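Two fingers or five: my notes after one month of comparing grippers

Posted November 3, 2024

I wanted to write this post earlier, but each time I sat down I had a new opinion about the same parts. Now my opinion has been quiet for almost two weeks, so I think it is safe to write.

Some background for the people who did not read the older posts. I work on a two-arm mobile robot in a small team in Sunalholm. I am responsible for the end of the arms, which means grippers, wrist cables, and the small configuration files that make everybody angry when they are wrong. The task this season is kitchen work, mostly moving dishes between the sink and the dishwasher. My English is my third language, so please forgive me if some sentences are built in a strange way. I check them, but I am not a good judge of my own writing.

The question was simple. For dishes, is it better to use a plain gripper with two fingers, or a full hand? I had both in the lab and I had strong feelings before I started. I was sure the hand would win. I had even written it in the plan.

What I compared

The two-fingered one is the Grister. It is parallel, black, quite heavy for its size, and it does one thing. You give it a width and a force and it closes. The fingers are a bit longer than the standard ones because we asked for it, and I put thin rubber on the inside surfaces.

The hand is from Karwood. It has a thumb and jointed fingers, and every finger can be moved separately. When you unpack it you feel that the future has come. Then you open the manual, and the manual has 159 pages, and the future goes away a little. I read all of it, some parts twice. The chapter about calibration is good. The chapter about error codes is written by somebody who already knows the error codes.

Both were driven from the same controller, which we call Song. It is our own software and the name is a joke that became too old to change. Song sends the target positions to the arms and to whatever is mounted on the wrists, and it keeps a log of every command. I tried to keep the arm settings the same for both tools, with the same speed limits and the same head camera position. The weight of the tool is different, so the payload value must be different too. I forgot this on the first day and the arms were hanging lower than they should. If your arm looks tired, check the payload first.

The cables

I give the cables their own heading, as they took more of my time than the fingers.

The Grister needs one cable for power and data together. I used the coiled type, which stretches when the arm reaches and goes back when the arm comes home. It is not beautiful but I stopped thinking about it after the second day, and for a cable this is the highest praise.

The Karwood hand needs more. There is one line for power and one for the data, and both must pass the wrist joint without being pulled. My first routing was too tight, and when the wrist turned to the end of its range the connector came out. The arm continued with a dead hand. My second routing was too loose and the loop caught on a drawer handle. The third one is fine. I made a bigger arc over the last housing and fixed it with two fittings, and I lowered the wrist range in Song so the worst position is not allowed any more. I lose a little bit of reach. I can live with it.

My advice is to move the wrist by hand through its full range, slowly, with the power off, and watch only the cables. Do it before you write any code. I did it after.

Picking up plates

A plate is a difficult object. It is thin at the edge, wide in the middle, and when it lies flat on a table there is almost nothing to hold. When it stands on its side it becomes easy, because you can take the rim from both faces.

With the Grister I had very good results on standing plates. The fingers go on both sides of the rim, they close, and the plate comes. I set the closing force to 32 on the scale of the driver (this scale has no unit, I asked, they said it is "relative"). Below this the heavier plates turned slowly in the grip when the arm moved, like a clock hand. Above this nothing became better and I was worried about the glaze.

The weak side is that two fingers on a rim is a hinge. The plate can swing around the line between the fingertips. For a small plate it does not matter. For a big plate, when the arm stops quickly, the plate continues. I made the stops softer and it helped, but the movement becomes slow and a person who is watching starts to breathe loudly.

With the Karwood hand the swinging is almost gone. The thumb is on one side, the fingers are on the other side, and one fingertip can support from under. The contact is spread out. I can tilt the plate and stop in the middle and it stays there. The first time I saw this I was very happy, and I called two people from the other room.

But to arrive to this grasp is hard. The hand is thick. Inside a sink or between the tines of a rack there is not much space, and the knuckles touch things before the fingertips do. I wrote seven different approach poses and I use two of them. Also the hand closes slower than the Grister, because I close the fingers in order and not all together. When they all closed together, the plate was sometimes pushed away before the thumb was ready.

So on open space the hand is better, and in narrow space the Grister is better. I know this is not a surprising result. I only wish that I had believed it in the plan.

Holding with both arms

Here my opinion changed the most. I always thought of the two arms as two workers who do the same job on two sides. With large plates it is more useful if one arm holds and the other arm only guards. One hand takes the rim with a real grasp. The other hand comes with flat fingers over the plate and does not squeeze.

If both arms grasp strongly, they fight. Each arm has a small position error, and a stiff plate connects these errors, and the force grows until something gives up. In my case it was the safety limit, and Song stopped everything with a plate in the air. I spent a long minute deciding who should walk there and take it. Now the guarding arm runs in a soft mode and follows the other one. The log shows much lower forces, and the stops disappeared from my tests with the oval plates.

I did try to do the same with two Gristers. It is possible, but a two-fingered gripper has no flat side to offer, so it can only pinch or poke. A small paddle on the outside of one finger could be the answer. I have drawn one and not printed it yet.

The camera on the head

A short note, as some readers asked. The head camera looks down over the arms, so the tool itself hides the object in the last part of the motion. The Karwood hand hides much more than the Grister. White plates on a white counter are also not a gift. I locked the exposure and stopped using the automatic one, because a dark rack and a shiny counter in the same view made it go up and down all the time. After this the rim detection became stable enough that I could stop touching it.

I considered a wrist camera too. It would mean another cable. You have read what I think about cables.

Both tools at the same dishwasher, first the two-fingered grippers and then the hands:
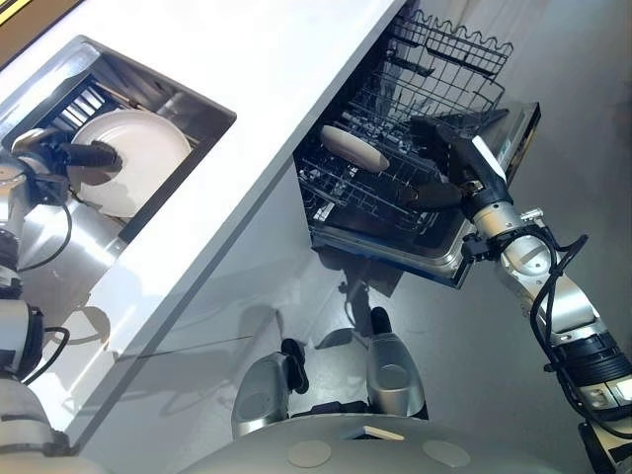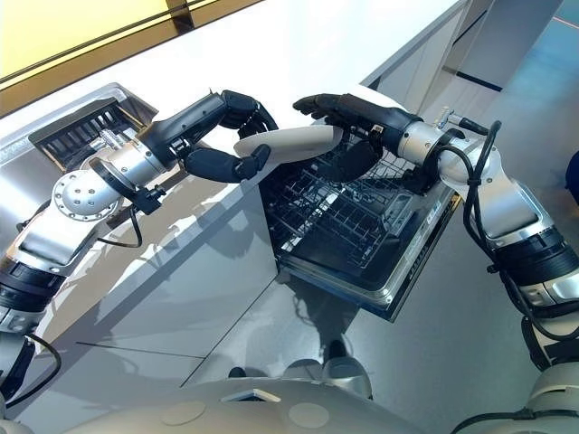

What it costs in time

Changing from one tool to the other took me a full morning the first time. Now it is less than one hour for both arms, including the payload values and a short calibration of the thumbs. The bolts are the same pattern, which I was very thankful for.

The Song logs for the whole comparison have around 800 grasps in them, if I count the ones where I pressed stop myself. I do not want to publish a success rate, because I changed too many things in the middle and the number would look more serious than it is. When I repeat it with frozen settings I will put a table.

What I will use now

For the next weeks the Grister goes back on both arms. The task is mostly the sink and the lower rack, where the space is narrow and the plates are standing, and I want something that I do not have to think about. The hands will return when we start with bowls and glasses. I tried one glass with the Grister and I did not like the sound.

I am also thinking about one of each, with the Grister on the right and the hand on the left. Song does not support different tools on the two arms at this moment. The code has one tool name in one place, written by me, two years ago, when I was sure we would never need a second one. I started to fix it yesterday evening and so far the left arm believes it has no tool at all.

If somebody has experience with rubber surfaces that survive dishwasher soap, please leave a comment. Mine become hard and a little bit yellow, and then the plates start to turn again.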